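### 4.2 Listening sessions

Each of the 8 listeners heard the Helwood recordings twice, once in album order and once shuffled. The set holds 168 takes of unaccompanied ballads and small-group arrangements, most of them made in a chapel near Wodville. Listeners marked any passage where the drone strings pulled the singer off pitch. They were free to stop a track and go back.

Agreement was high for the solo ballads and much lower for the pieces with harmonium, where the bellows noise hides the start of many phrases. Two listeners gave up marking the harmonium tracks in the second pass, and their sheets are left out of Table 3. We kept their notes on the solo material. Room setup for both passes followed Section 3.1.

**Figure 4.** Blocks on the maple board. 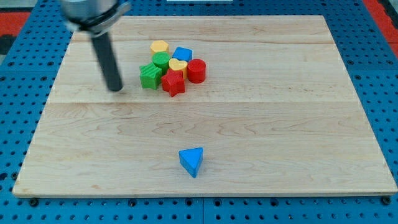
Kedir Tsegaye, reading a draft of this section, objected that shuffling breaks up the paired ballads, and that the second half of a pair sounds flat when the first has not been heard.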